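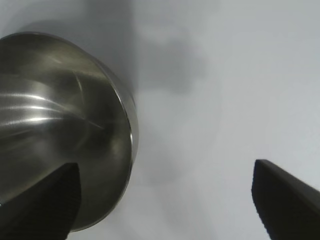 The Office wished to know, the letter from Jallham ran, by what authority the Almanac had described the coming month as favourable to the signing of leases, when every lease signed under it had since been regretted by one party or the other. A reply was requested within 33 days.

The letter was entered in the register of the Office of Published Skies at Skoltstead and given the number 237. It was read aloud at the morning meeting, as the rules required, and afterwards placed in the tray for matters touching Mercury.

The Office had issued the Almanac for longer than any of its present staff had been alive. Its duties were set out in a charter which hung in the corridor outside the calculating room. It was to determine the positions of the planets, to state their meaning in plain language, and to answer complaints. The first of these duties occupied two clerks. The second occupied one, who was known in the building as the Reader. The third had for many years occupied the Reader as well, on Thursday afternoons, and was generally finished before tea.

The Reader took the letter home in a coat pocket, which was against the rules.

The passage complained of was not long. It stated that Venus, well placed in Taurus and untroubled by Saturn, would lend steadiness to agreements concerning land and dwellings. The Reader remembered writing it. The window had been open and somebody had been mending the gutter. The sentence had arrived complete, and it had seemed a pity to alter it.

The following morning the Reader asked the clerks to work the month again from the tables. They did so without remark. Venus was found to be where the Almanac had put her. Saturn, however, stood five degrees nearer than had been printed, and looked directly across at her from the opposite side of the sky. One of the clerks observed that a 3 had been carried down as an 8. The other observed that the column was in the Reader's own hand, the clerks having both been on leave that August.

Such errors were provided for. The rules allowed a notice of correction, to be printed at the back of the next edition, beneath the tides. The Reader drafted one. It ran to a single line, and it was accurate in every particular. It was then put in the drawer, and a second was drafted, and this went into the drawer too.

It should be recorded that the Reader had also signed a lease in that month. It was for two rooms above the chandler's in Sembiring Street, with a view of the river, and it had been signed on the strength of the sentence about Venus. The rooms had proved damp. The landlord had proved difficult on the subject of the damp. And yet on certain evenings the planet herself could be seen from the back window, very bright above the warehouses, and the Reader had on those evenings not gone to bed at the proper hour.

The Director was consulted. The Director was of the opinion that the town of Jallham had always been quarrelsome, and that its leases would have gone badly under any sky. A similar letter had once come from Dostia about marriages. The Office had expressed regret and the matter had lapsed. The Director recommended regret.

On the last permitted day the Reader sat down at the desk and wrote to Jallham. The letter stated that the position of Saturn had been wrongly given, and by whom. It stated that the corrected sky advised against agreements concerning land and dwellings, and that the Office ought to have said so. It enclosed the corrected tables. It then went on, in a paragraph for which the charter made no provision, to ask whether any of the parties had been glad of the lease in some respect they had not thought to mention -- a garden, for instance, or a neighbour, or the light at a particular time of day.

The letter was copied into the register under number 237 and sent by the afternoon post. The clerks initialled it. The Director was away.

Two weeks passed, and then a parcel came from Jallham, tied with string and heavier than anyone had expected. It held letters, most of them in different hands. The Reader signed for it, cut the string, and asked one of the clerks to bring in another lamp.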